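To: homecare-swap list
From: Agnes Carnegie
Subject: Re: cream leather in a shared lounge, what are we all doing?

quick one, typing between two phone calls, sorry for the order of this

On the cream leather question, Marlo wrote:

> We're about to take on a lounge with a big cream leather sofa, deep
> tufting, the works. The last place I looked after had dark fabric so
> this is new to me. Three things I'd love to hear about.
>
> 1. What do you wipe it with, and how often? The shop pushed a kit
> called Fandunex at us, anybody used it?
>
> 2. Throws and cushions. Do you leave them out all the time? Ours will
> have a couple of loose cushions and they seem to spend their lives on
> the floor in every lounge I've ever been in.
>
> 3. Carpet tiles. We have the gray kind. Is it worth pulling up one bad
> tile or do you just clean it where it is?
>
> Also if anyone has a weekly list they don't mind sharing, please do.
> Ours is 8 lines long and I can tell it's missing stuff.
>
> Marlo

OK so. We've had ours in the Gurden lounge since October. Long cream thing, headrests all along the top, button tufting on the back. Looks lovely, eats crumbs. The channels in the seat are the problem, the flat bits pretty much look after themselves. Put the soft brush on the vacuum and go along every seam, slow, before you get anything damp near it. I skipped that the first month and just pushed gray paste deeper into the stitching. Took me a whole afternoon with cotton swabs to get it out agian.

Fandunex: yes, used it, fine, smells like a shoe store. We went back to a barely damp cloth once a week and the proper cleaner once a month. The kit was 51 dollars and the bottle is small. Try whatever you use on the back of the armrest first, low down. 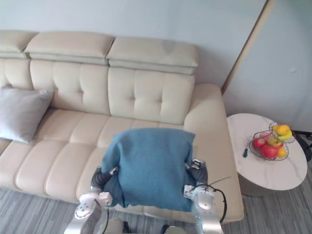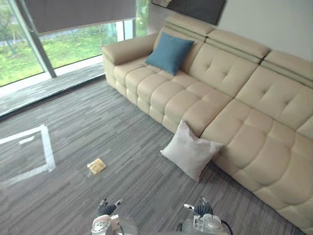
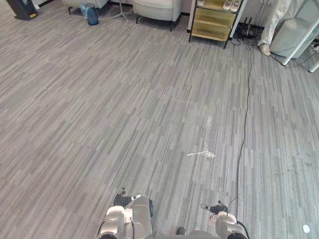 Cushions. I leave the loose ones out, people like them. The rule here is anybody leaving the lounge puts them back on the seat, and about half do. Covers off and washed every other week, cold, air dried. If yours don't have a zipper get ones that do, you'll regret it otherwise. Light gray shows everything. Blue is way more forgiving and if I was buying again I'd get all blue.

Throws, I go back and forth. Folded over an armrest they last maybe an hour. We tried a basket and people just dropped them next to the basket. For now it's folded in thirds then in half, on the seat, and whoever does the evening round refolds. Watch new ones for dye, please. Wash them twice before they go anywhere near cream leather. Tosh sells a dye catcher sheet that did ok for us with a navy one, not perfect, still a bit of color in the rinse on the second go.

Carpet tiles. Clean in place first. Blot, don't scrub, plain water, then a little dish soap in water, then plain water again, then a folded towel with something heavy on it overnight. Pale marks are usually old cleaner that never got rinsed out and another round of clean water shifts most of those. If it still shows after two tries, swap the tile with one from under something. Keep spares!! We were quoted 2,408 to redo the room and the tile had been discontinued, so a box of 20 spares in the closet looks like a bargain now. When you swap one check the arrow on the underside so you know which way it runs, ours change direction tile to tile and one wrong one really jumps out.

Our weekly list, copy what you like:

vacuum seams, soft brush
wipe seats and armrests, damp cloth
headrests, tops and the join underneath (hair grease, this is where it yellows)
cushions up, check under them
throws shaken outside, refolded
bin out, new liner
water jug checked and wiped
cords moved to vacuum, then put back along the wall
carpet edges with the crevice tool
spot check the floor from the doorway with the lights low, you see more

Monthly is leather cleaner, conditioner after it, and anything tall gets dusted from the top down.

Somebody on here, I think it was before the list moved to Zutodano, had a trick for pen on cream leather that wasn't hairspray. If that was you can you resend, I lost everything from the old archive. I have one small blue line on an armrest and I don't want to make it a big blue smudge.

Marlo, what size is your room? And is there sun on the sofa? Ask becuase ours is near the window and I've started drawing the blinds after lunch.

gotta go, phone

Agnes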